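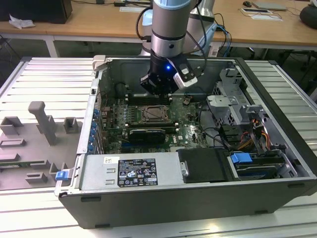
About Arkier

Arkier is a small film society and review site. We show movies that had a short life in the theaters, and we write about them for people who could not come. The society started with 27 members who were tired of driving two hours to see anything with subtitles. Today we are 163, and we have our own room with 35 seats in the old Mostden bakery.

We do not choose only serious films. In one season we can have a silent comedy, a superhero sequel that we think was judged too hard, and a documentary about bridges. The members vote for half of the program. The other half is decided by the people who do the work that month, and they do not have to explain their taste. 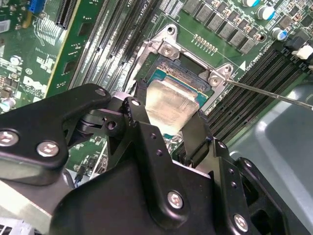

Our reviews are written after the second viewing. This makes us slow, and sometimes a film has already left the theaters when our text comes. We accept this. So far there are 131 reviews on the site, all free to read, and none of them has stars or points. If we receive a ticket from a distributor, we write it on the first line.

Every winter we give one week to a single subject. Last time it was the Radulović collection, a set of short animated films on 16 mm that was lent to us by the family. Many of them had not been shown in public for a long time, and we were very glad that the room was full each evening. 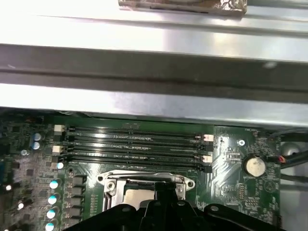 Mostden, January

The new season opens with Leltanier, a black-and-white road movie which we have wanted to show for years. Doors open at 6:30 p.m. and the film begins at 7. Tea is included in the ticket, popcorn is not. After the film we stay for a talk, and you are welcome to only listen.

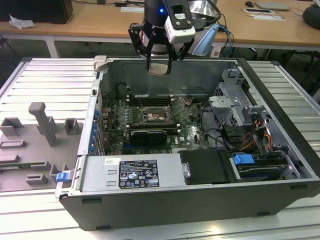
Can I come if I am not a member?

Guests are welcome at every screening. You pay at the door, and if you join the same evening, the price of the ticket is taken off your first membership fee.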